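Zipper pull snapped off my toiletry bag, is a key ring good enough?

Posted in Bags & Travel Gear by Danai Margaritis

Hi all, hoping somebody has been through this. The little tab on my toiletry bag broke last December, right before a trip, and I've been opening the thing with a paper clip ever since. The clip keeps bending and it's shredding my fingernails! The slider itself still runs fine and the teeth close all the way, it's only the part you grab. My sister says to just put a key ring on it. Will that hold up, or will it chew through whatever is left of the metal? The bag was cheap, a Mustico, but I love the size of it and they don't make that one anymore.

Bent Lykkegaard

A key ring is fine, I've got them on half the bags in this house (and on my rain jacket, which jingles a bit when I walk the dog). Get a small one. The big ones flop over and catch on things in the suitcase. Open the ring with a butter knife or a staple remover, feed it through the hole, and keep turning until both layers have gone all the way around. If you stop early it'll work itself loose at the airport, ask me how I know.
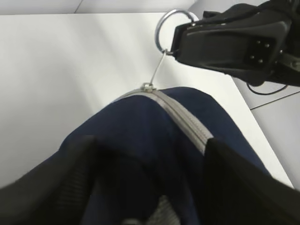
Split ring through the end of a thin metal zipper pull

If your tab broke off completely and there's no hole left, look at the top of the slider. There's usually a little bridge up there, and a thin ring may go straight under it. If it's too tight, use a loop of fishing line or strong cord and hang the ring from that. I bought a bag of 121 assorted rings at Tzavaras years ago and I'll probably leave most of them to my grandchildren.

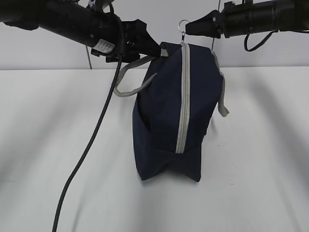
The other thing I'd do is rub the teeth with a candle stub or a plain bar of soap. Half the time a tab breaks from people yanking on a stiff zipper, and toothpaste gunk makes it so much worse. Run the slider up and down a few times, wipe off the crumbs, done. Hold the fabric at the end with your other hand when you pull, too.

Themis Tsakiris

just buy a new bag, they're cheap

Fotis Politis

Bent's got it. I'd only add that if the slider starts leaving gaps behind it, squeeze the sides very gently with pliers, a tiny bit each side. I squeezed too hard once and had to replace the whole zipper, so go easy!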